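Trakuvora site, staff and management meeting on the new handling cell
Tuesday, 2.15 pm, upstairs canteen

Present: day and evening shift representatives, site management, the planning office, one person from maintenance, two from the Chiba line by phone.

1. Last minutes

Agreed, after a long chat over whether the word "trial" had been promised or only mentioned. It stays in. The phone line to Chiba dropped twice and we thank them for their patience.

2. Where we are with Puridano

The planning office gave a very full and kind account of Puridano, the name we have all now got used to for the plan to hand plate moving over to an arm. At present the benches move 425 plates on a day shift, all by hand, and anybody who has done a full week of it will tell you what it does to the shoulders. The plan is for the arm to take 185 of those to begin with, and the rest to stay with people until we are all happy (the evening shift asked for "all" to be written down, so it is written down).

The bench team asked what would become of the time saved. Management said it would go to checking and to training, and that no post is being removed this year. It was asked if that could be put in a letter. It can, and everyone will have a copy by the end of August.

3. Training

There are 25 places on the first Trakitz course. More people than that have put their names forward, which was lovely to hear, and it was felt that those with the longest bench service should be offered a place first. The evening shift pointed out, quite fairly, that the course is held in the mornings. Planning will ask Trakitz for a late session.

4. The simulated layout

We spent a good while on the computer model, and the bench team had plenty to say about it, as they should, having laid out the real benches themselves more than once. Planning stressed that nothing in it is fixed.
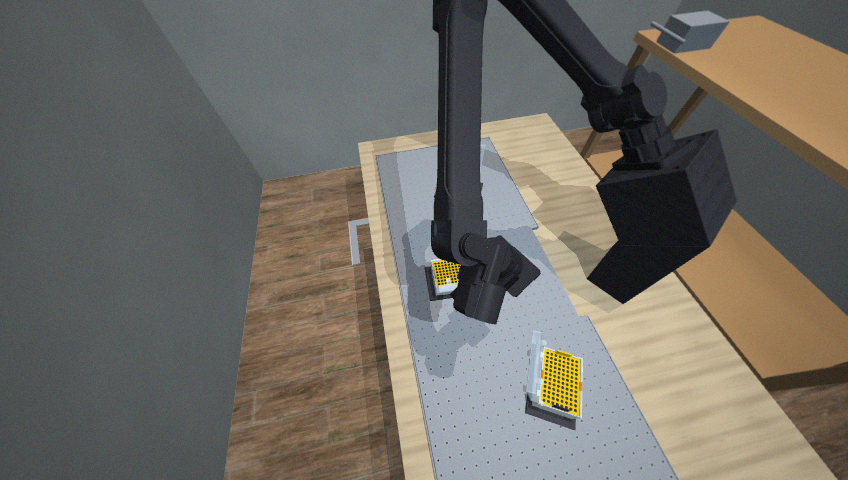 The main worry was reach. On the benches we all lean across from either side, and it was felt that a person stepping in to straighten a plate would need to know for certain that the arm had stopped and would stay stopped. Maintenance agreed and would like the stop button where a shorter colleague can get at it without stretching. There was warm support for this, some of it from the shorter colleagues.

It was also asked who decides when a plate has been put down badly. For now a person does, and may stop the work without asking a supervisor first.

5. Breaks and pace

A break stays at 25 minutes whether the arm is running or not. The bench team do not wish to be hurried along by it, and management said they had no wish to hurry them.

6. Actions

Management: letter on posts, to all staff.
Planning: late course session; bring the model back with the bench team's changes.
Maintenance: suggest two places for the stop button.
Bench team: list of the plate jobs they would rather keep.

7. Any other business

The canteen kettle has been reported again. Chiba asked for papers to be sent a day earlier, and this was agreed.

Closed at 3.40 pm. Next meeting same room, same time of day.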